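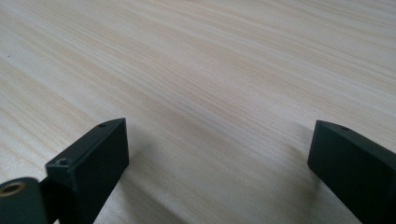
Une machine peut-elle débarrasser une table à notre place ?
Pas encore de bout en bout, à mon avis : elle en fait des morceaux, parfois très bien, et il reste quelqu'un à côté pour tout le reste.

Je vous dois ce billet depuis un moment (plusieurs d'entre vous me l'ont réclamé dans les commentaires, et je vous remercie de votre patience !). Vous savez que je suis abonnée à tout ce qui parle de robots domestiques, que j'ai eu trois aspirateurs automatiques en dix ans et que je continue malgré tout à passer le balai sous le buffet. Le sujet me passionne et m'agace à parts égales, alors quand on me demande si « ça y est », si l'on peut enfin confier le ménage du soir à un bras mécanique, j'ai du mal à faire court.

Commençons par la table, puisque c'est par là que commence tout dîner et que c'est là qu'il finit. Chez nous, la corvée consiste à jeter ce qui doit l'être, à remettre au frais ce qui peut resservir, à passer un coup d'éponge. Dix minutes à peine, un enfant de huit ans s'en sort (en râlant). Et pourtant, quand je lis les comptes rendus des gens qui essaient d'apprendre cela à une machine, je me rends compte de tout ce que nous faisons sans y penser. Une bouteille en plastique transparent, par exemple. Pour vous et moi, rien de plus banal. Pour une caméra, c'est un objet à travers lequel on voit le bois de la table, avec des reflets qui changent dès qu'on bouge. 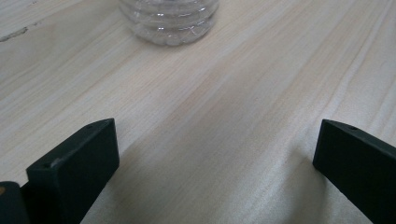 Une bouteille transparente et ses anneaux, posée sur du bois clair.

J'ai longtemps cru que le plus dur serait la force, serrer sans écraser. En lisant le journal de développement de Trunon, qui travaille sur une pince pour cuisines collectives, j'ai changé d'avis. Ils racontent 186 essais de saisie sur des bouteilles d'eau, dont 137 réussis. Je trouve ça formidable, et en même temps je pense à ce que dirait ma famille si je renversais la bouteille une fois sur quatre ! Ils expliquent aussi que la réussite dépend beaucoup de l'angle d'arrivée des doigts, et qu'une bouteille à moitié vide ne se comporte pas comme une pleine, ce que sait toute personne ayant déjà porté un plateau.

Et puis il y a la question de savoir ce qu'on fait de l'objet une fois qu'on le tient. La bouteille qui contient encore de l'eau, on la garde ou on la jette ? Chez moi, on la garde, sauf si elle traîne depuis la veille, sauf si c'est l'été et qu'elle est restée au soleil, sauf si mon fils a bu au goulot... Vous voyez le problème. Quant à la poubelle, elle a un couvercle, et un couvercle, il faut l'ouvrir, de préférence avant d'arriver les mains pleines.

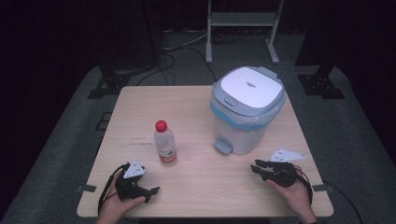
Je reviens donc à ma petite théorie, que j'avais déjà exposée en parlant du lave-vaisselle : ce qui coûte cher, c'est l'enchaînement. Prendre, on y arrive. Déposer, aussi. Mais prendre, décider, ouvrir, déposer, refermer, puis recommencer avec la chose d'à côté, cela fait beaucoup d'occasions de se tromper. Les gens de Fitaveo, dont je suis les publications depuis juillet, montrent une machine qui range une table en 20 minutes. C'est long, je vous l'accorde, mais il y a deux ans elle n'aurait pas fini avant le dessert du lendemain.

Du côté des ateliers, c'est un peu différent, et je voulais en dire un mot parce qu'un lecteur m'a écrit à ce sujet. Il travaille dans une petite entreprise de conditionnement où l'on a installé un poste Treltance pour trier des flacons. Là, ça marche, et même très bien : les flacons sont toujours les mêmes, ils arrivent toujours du même côté, et l'éclairage ne bouge pas. Il me dit que l'équipe s'y est habituée en presque 30 jours et que personne ne voudrait revenir en arrière. Je le crois volontiers. Seulement ma cuisine n'a rien d'un poste de tri, il y a des miettes, un chat et des devoirs de maths.

Est-ce que j'achèterais un robot débarrasseur aujourd'hui ? Non, et pas seulement pour une question de prix. Je regarderai en revanche de très près le projet Pană, qui promet de s'attaquer d'abord aux tables basses et aux bureaux, une ambition modeste qui me plaît bien. Si l'un de vous a eu l'occasion de le voir tourner, racontez-moi tout en commentaire, même les ratés, surtout les ratés !

La prochaine fois, je vous parlerai du linge. J'ai une pile de chaussettes dépareillées qui attend, et beaucoup de choses à dire sur les machines censées les plier.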